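Fold it at the table

For years I folded laundry on the bed, because that was where the basket landed. I now think the bed is the worst place in the house for it. It's too low, it's soft, and by 9 p.m. you want to be in it, so the pile goes on a chair and stays there until you've worn most of it.

A table fixes this. Clear it, put a plain sheet over it if crumbs worry you, and set the basket at the far side so the space in front stays open. Shirts lie flat and sleeves stay where you put them.

My neighbor Rhodri Hughes disagrees. He says a table is for eating and laundry has no business there. He also owns 60 dress shirts and irons every one of them, so I don't think he's the person to ask about saving effort.

The other half of it is doing less at a time. A small basket with a few things in the bottom gets folded before dinner. A full hamper gets put off until the weekend.

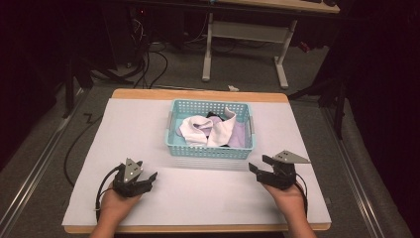
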